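4.2 Working on a soft surface

Most of the build got done at Barkbridge, the shared workshop, but I moved the cloth trials home pretty early on. Flat tables are too kind! A bed gives under the fabric, and the sheet wrinkles right along with whatever you're pulling on (Fig. 3). Maarten Coppens printed me new jaw tips in July 2022, a bit narrower than the old set, and I ran 34 shirt folds with them over two evenings. I threw out 12 where I'd lost a corner of the hem before the first fold.

Figure 3. T-shirt on the bed, hem pulled tight between the two hand-held grippers.

The other 22 went into the Stavholm set, which we come back to in Section 5. 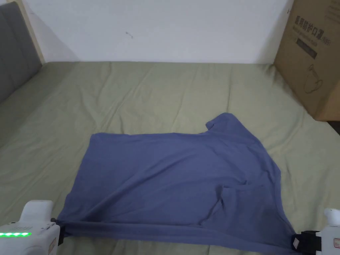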